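Sengar bench mat, gray, the big one. Had it since April, so time for a proper review.

Bought it because my old rubber mat went sticky and smelled like a tire shop. The Sengar is basically short carpet with a grippy back. Paid 520 at the Pultby store, which hurt – the Celten is cheaper but it curls at the corners and I was done with curling.

Good stuff first. Quiet. Screws don't bounce off onto the floor anymore. Doesn't slide, even when I lean on it. Took 5 minutes to lay down, no glue, cut it with a utility knife and teh edge hasn't frayed.

Bad stuff. Solder splash = permanent mark. Fluff gets into anything greasy. And tiny washers sort of sink in, you end up patting around for them. Vacuum helps, but say goodbye to the washer.

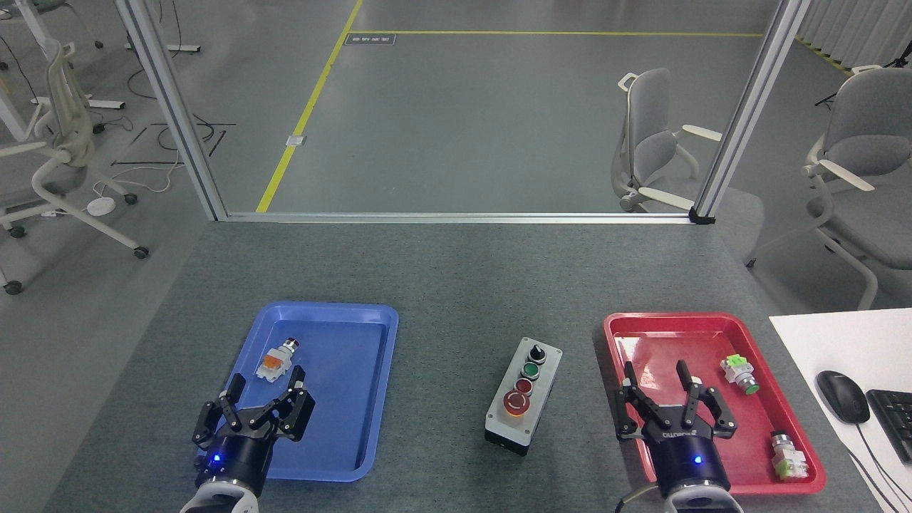

Small parts are the real test for a mat like this and carpet alone wont cut it. You want trays on top. Something like the blue plastic one with the raised rims, where the push button with the red cap is lying on its side – round things stay put in there. Gray box with the black base can just stand straight on the carpet, fine.

Would I buy again? Yeah, probably. Not for a paint bench though. Four stars, loses one for the fluff.

Peadar Mac Mathúna, Fusumville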